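# Call for Participants: Staff Study on Automated Kitting at Drudelley

Personal care and hygiene kits, Rovstead site
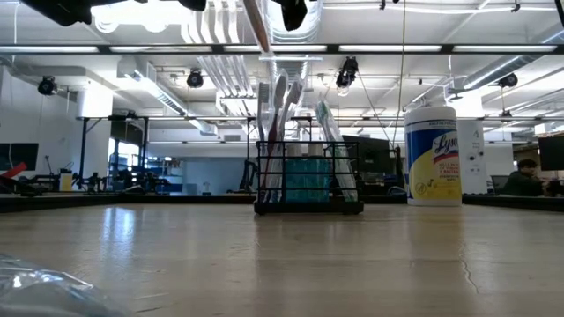 **Will taking part affect my job or my hours?**
Participation has no bearing on your position, your pay grade or your shift pattern, and your supervisor will not be told what you said.

## Background

Drudelley has packed hygiene kits for shelters, clinics and travel suppliers at Rovstead for many years. Until last winter every kit was assembled by hand. In February the company began moving part of that work to robotic arms, starting with the placing of toothbrushes, wipes and small wrapped goods. The arms are being prepared for the line together with Flemuvance, which supplies the control software.

The change affects more people than those who stand next to the machines. Packers have become checkers on some shifts. Stock handlers now present goods in a fixed order. Maintenance staff are called to stoppages that did not exist a year ago. Management and the works council have agreed that these effects should be recorded by an outside party before a decision is made on extending the system to the second hall. The study has been given to Naidoo, an independent workplace research office.

## Who we are looking for

We wish to recruit 40 employees from the Rovstead site. You may apply if you:

- have worked in packing, stock handling, quality checking or maintenance for at least three months;
- work directly with the robotic arms, or did the same tasks by hand before they arrived;
- are able to attend during the study period.

Agency staff are welcome on the same terms as permanent employees. So are people who have moved to another department since the arms were introduced, and we would particularly like to hear from them. You do not need any technical knowledge. Shift leaders may apply, but they will be interviewed separately from the people they supervise.

## What participation involves

Each participant will be asked to complete three parts.

1. **An interview.** A researcher will ask about your tasks before and after the change, the pace of work, breaks, training, and how stoppages are dealt with. You may bring a colleague or a union representative.
2. **A work observation.** The researcher will stay near your station for part of one shift and take written notes. No video or sound will be recorded, and output will not be measured.
3. **A group discussion.** Participants from the same type of work will meet to comment on the first findings. Anything you prefer to say in private can be sent to the researcher afterward.

All parts take place in paid working time. Night shift employees will be seen during their own shift wherever possible – please note your shift on the form. Interviews can be held in English, Thai, Portuguese or Spanish.

## Confidentiality

Notes are kept by Naidoo and are not stored on Drudelley systems. Names are replaced with codes before any text is shared. The company and the works council will receive the same written report at the same time, and a printed copy will be placed in both break rooms. Where a job is held by only one or two people, statements that could identify them will be left out unless they agree in writing.

You may withdraw up to the group discussion without giving a reason. Your interview notes will then be destroyed.

## What the study will and will not decide

The report will describe how work has changed and will make recommendations on staffing, training and job rotation. It will not assess individual performance. It cannot reverse decisions already made on the first hall, although the company has undertaken to reply in writing to each recommendation.

## How to apply

Forms are available at the gatehouse and from the works council office. Completed forms should be placed in the sealed box outside the office by 2 p.m. on Friday. If more people apply than there are places, participants will be drawn by lot within each type of work, and every applicant will receive an answer.

Questions about the study itself should be addressed to Rattana Phetsri, lead researcher, Naidoo. Questions about release from shifts should go to Everaldo Lopes, staff relations, Drudelley – he does not see the application forms and will be given only the times at which cover is required.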